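Fikgateで一緒に働いてくれる人、探してます!

こんにちは、Dorkvilleの駅前で小さな転職相談の窓口をやっている者です。地元の求人を紹介したり、履歴書を一緒に直したり、まあ何でも屋ですね(笑)。おかげさまで去年の相談は337件。さすがに私の手が回らなくなってきたので、相談スタッフを募集することにしました。

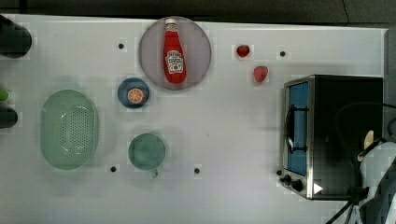

お願いしたいのは、窓口と電話での相談、それから隣町Varnumierの会社まわりです。会社まわりは月に60時間ほどかな。私も最初は人事のことなんてさっぱりで、先輩の横でメモばかり取っていました。なので経験は問いません。人の話を聞くのが好きなら大歓迎!

時給は930円からで、交通費は別にお支払いします。勤務は週三日から、お子さんの行事でのお休みも遠慮なくどうぞ。車の免許があるとうれしいですが、Varnumierまではバスでも行けますよ。

締め切りは2020年12月8日、仕事始めは3月の予定です。応募は200字くらいの自己紹介をメールで送ってください。堅い文章じゃなくて大丈夫。面接はBenmoussaビル二階の窓口でやります。入口がちょっと分かりにくいので、迷ったら電話くださいね。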